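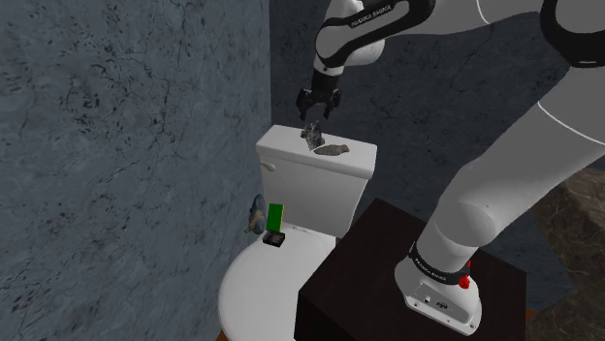 Figure 1. Franka Emika arm with a two-finger gripper, open above the tank lid. Simulated bathroom, side view.

Handout 7: Comparing grippers and camera views in simulation
Module leader: Loubna Hamdy. Lab sessions: Lahcen Metwally and Latifa Ramadan.

1. Purpose

Last week's exercises used regular blocks on a bare table. This week the objects are irregular and the surface is a toilet tank lid, which is narrow and has a drop on every open side. The arm and the controller stay the same for all runs. You change the gripper model first, then the camera view, and never both in one run.

The two gripper models are called Kolar and Riris in the course files. Kolar has the longer stroke. Riris closes more slowly and reports contact force at each finger. Both use the same wrist mounting, so the tool transform only needs to be changed in z.

2. Choosing the approach

A two-finger gripper has one closing direction. For a low, elongated object lying flat, such as the brownish-grey one in Figure 1, close across the short axis. For a jagged object the visible outline is a poor guide, as the fingers may meet a point or an edge before they meet a face. Check the collision mesh as well as the rendered mesh. They are not the same file, and the collision mesh is the simpler of the two.

Where two objects lie close together, the outside width of the open fingers matters more than the stroke. Work out the clearance on both sides before planning the descent. If one finger would come down on the neighbouring object, rotate the wrist or take the neighbour first.

3. Choosing the view

The side view gives a good reading of fingertip height above the lid. It is weak on depth away from the camera. The raised view shows more of the layout on the lid, but the arm may hide part of the workspace, and a dark gripper in front of a dark pedestal is hard to segment. Students using the colour threshold from Handout 6 should expect the gripper body to merge with the block behind it. Use the depth channel there.

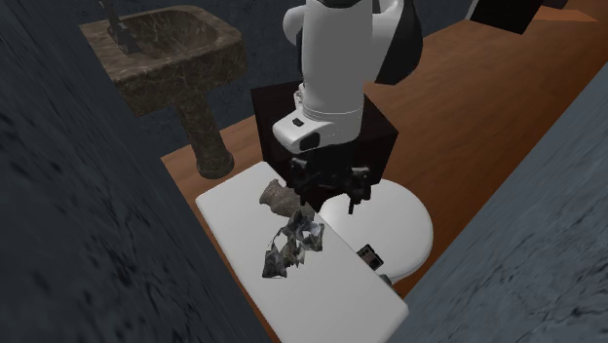
4. Procedure

Load the Salem scene file and set the random seed to 200. Run Kolar with the side view, then with the raised view. Repeat with Riris. Log finger width, wrist pose and contact state at each control step. A run stops at 2,630 steps whether or not the object has been lifted.

Count a grasp as successful only if the object is clear of the lid and still held when the run stops. An object pushed off the lid is a failure, and is logged separately from a missed grasp.

5. To hand in

One table of results, one plot of finger width against step for each gripper, and a page on which view you would keep if only one were allowed. Send files to Latifa Ramadan by Dec 31, 2024. Marked work comes back in January.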